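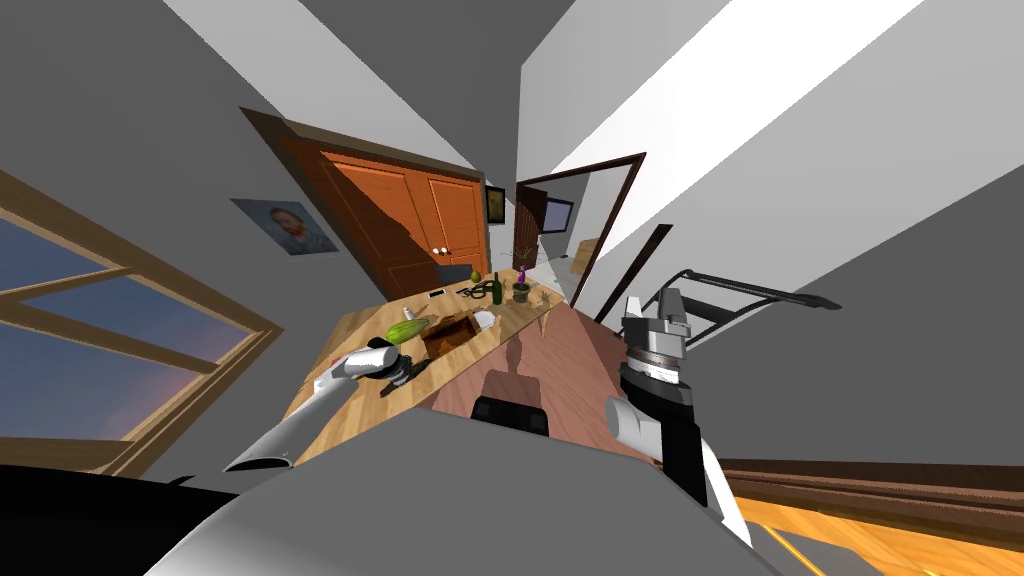
Según Halima Chege, el informe anterior hablaba demasiado de motores y muy poco de lo que el robot sabe hacer en una cocina, y pidió que esta vez empezáramos por ahí. Tiene razón, y así lo hago.

Informe de avance, noviembre
Proyecto Minja, taller compartido de Lillden
Para: Halima Chege, fondo Hastbridge
Preparado por: Sharon Magesa

1. Estado general

Minja es un robot de dos brazos que construimos en el taller de Lillden, con la intención de que pueda recoger una encimera doméstica. En este periodo el trabajo se ha hecho en dos lugares: en el simulador, donde el robot ya tiene los dos brazos y una cocina completa, y en el banco, donde por ahora solamente está montado el brazo izquierdo. El brazo derecho real espera todavía los rodamientos de la muñeca.

2. Trabajo en simulación

La cocina simulada está terminada. Tiene una encimera de madera clara con el fregadero encajado en ella, y encima hemos dejado objetos de formas muy diferentes: un pepino, un plato blanco, una botella de vidrio verde oscuro, unas tijeras. Trabajamos siempre con la vista desde la cabeza del robot, que es muy angular y curva bastante las paredes. Al principio intentamos corregir esta deformación antes de dar la imagen al programa, pero perdíamos los bordes, y en los bordes es donde aparecen los brazos. Hemos decidido usarla sin corregir.

Desde el último informe hemos ejecutado 1121 intentos de agarre con el pepino y con el plato. El pepino va bien cuando la pinza baja en perpendicular a su eje. Si baja con un ángulo, los dedos lo empujan hacia el fregadero. El plato es otra historia: la pinza llega al borde, pero no consigue meter un dedo por debajo, y casi siempre lo arrastra. He probado a empujarlo hasta el canto de la encimera para tomarlo desde allí. Funciona a veces, y no quiero presentar todavía un porcentaje, porque cambié la fricción del plato a mitad de las pruebas y los resultados de antes y de después no se pueden comparar.

La botella y las tijeras no las hemos empezado. Para las tijeras, que están planas sobre la madera, supongo que tendremos el mismo problema que con el plato.

El brazo derecho, de momento, se queda levantado a un lado de la encimera mientras el izquierdo trabaja. Es una posición de espera que elegí para evitar choques entre los dos. La coordinación de ambos brazos es el objetivo de la fase siguiente.

3. Trabajo en el banco

El brazo izquierdo se mueve en todas sus articulaciones y repite una trayectoria corta sin perder la posición. El codo hacía un ruido feo bajo carga – era la correa, demasiado floja – y ahora está tensado con una pieza nueva que imprimimos en el taller. Levanta 200 gramos con el brazo extendido. Necesitamos más, pero es suficiente para las primeras pruebas con verduras.

La placa de control Husov nos ha dado dos averías de comunicación, las dos después de varias horas encendida. Le he puesto un ventilador pequeño y no se ha repetido, pero no puedo afirmar que la causa fuera el calor. Dejo una placa de repuesto en la lista de compras.

4. Gasto

De los 3000 euros concedidos para esta fase queda sin gastar la partida de sensores de fuerza. Los rodamientos están pagados y no recibidos. El taller no nos cobra la impresión de piezas, solo el material, y esto ha bajado un poco el gasto previsto. Las facturas van en el anexo.

5. Retrasos y riesgos

El montaje del brazo derecho lleva retraso y no puedo dar una fecha hasta que el proveedor conteste. Si tarda mucho, propongo mover las horas de montaje a la simulación y empezar allí con los dos brazos.

Hay también una diferencia que me preocupa: la pinza simulada cierra más deprisa que la real. Los agarres del pepino pueden salir peor en el banco solamente por esto. Voy a medir el tiempo de cierre real y pondré el mismo valor en el simulador antes de repetir las pruebas.

6. Próximos pasos

Repetir la serie del plato con una sola fricción.
Medir el cierre de la pinza y corregir el modelo.
Primer agarre de un pepino verdadero en el banco, con el brazo izquierdo.
Pedir precio de dos sensores de fuerza para los dedos.

Sobre los sensores necesito una respuesta de Hastbridge: ¿podemos usar la partida también para la placa de repuesto, o hay que solicitarlo aparte?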